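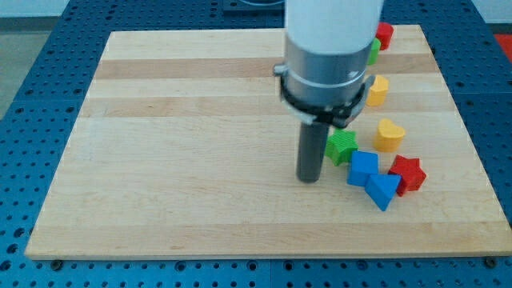
Potix rod tool and clamp bracket: two months on a pushing cell

Rating: 4 out of 5

We bought the Potix set for a cell that pushes small blocks across a wooden board. The bracket clamps around the collar at the end of the arm and holds a plain rod with a rounded tip. Fitting took me 45 minutes, most of it spent on tip height. I jog down until the tip touches a sheet of paper, then back off 2 mm.

The board is bolted to the perforated table, so it stays put between checks. The bracket doesn't always. Mine had turned slightly after 9 days - enough to throw off the pushes near the far edge. Damilola Ogundipe marked the collar with a paint pen and we look at the mark every morning.

The manual skips tightening order. Go side to side, a little at a time.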